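Four Tracks, No Click: How Titomum Recorded Tavorix

Reading time: 4 min

The second album by the instrumental trio Titomum was made without a click track, without headphones and, for most of its length, without overdubs.
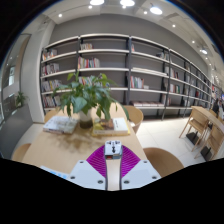

The band's first record was assembled in the usual way for heavy instrumental music. Drums were tracked to a fixed tempo map, guitars were re-amped later, and the bass was edited to the grid. It sold its first pressing of 500 copies and was well reviewed, but the group found that the material changed once it was played live. Slow passages slowed further. The long crescendo in the closing piece gained several bars. By the end of the tour the set and the record had become two separate bodies of work.

Tavorix, released in July on the Hundinine label, starts from the live versions. Its four pieces were rehearsed for a full winter before any microphones were set up, and each was recorded as a complete performance. The trio made 21 full takes across the sessions. Edits between takes are limited to two, both in the opening piece, and both fall on cymbal decays where a small difference in tempo is hard to hear.

The engineering is credited to El-Sayed, a studio better known for chamber recordings. Its main room has a timber floor and a high ceiling, and the decay is long for amplified music. Most engineers would treat this as a problem and cover the walls. Here the amplifiers were turned down and moved closer to the drum kit, so that the room was driven mainly by the drums and the guitar arrived at the far microphones at a similar level. The pair of ribbon microphones at the back of the room supplies most of what is heard on the finished record. Close microphones were used on the kick drum and bass cabinet, mixed low, to restore definition below 242 Hz.

The cost of this method is separation. The guitar is present in every drum channel and cannot be raised or lowered by more than a small amount without altering the cymbals. Balance therefore had to be settled by the players. On "Lower Register", the second piece, the bass drops out for a passage of tremolo guitar and returns under it at a volume that would normally be set with a fader. The bassist does it with the right hand, and the attack softens audibly as the level falls.

Tempo is the other point of interest. The third piece, "684", begins at a walking pace and ends considerably faster, with no single point at which the change is announced. The figure in the title is the number of bars in the written score, which the drummer kept on a stand during the takes. The acceleration is spread over the whole middle section and is led by the hi-hat, with the guitar following a fraction late. Listeners used to gridded metal may hear this as looseness on first play. It is consistent enough from phrase to phrase to be taken as intended.

The closing title piece is the least successful. It relies on a sustained low chord held under feedback, and the long room decay blurs the upper partials that gave the passage its tension on stage. A drier recording would have served it better, or a shorter arrangement.

The mastering deserves a note. The album has been cut with little limiting, and the quiet opening of side two sits well below the level of most current releases in the genre. On the vinyl edition this brings surface noise into play for the first minute. The download has the same dynamic range and none of the noise, and is the better way to hear that side. A transcription of the drum parts is being prepared by Hundinine for separate sale.

Contact us | Copyright, all rights reserved | Back to top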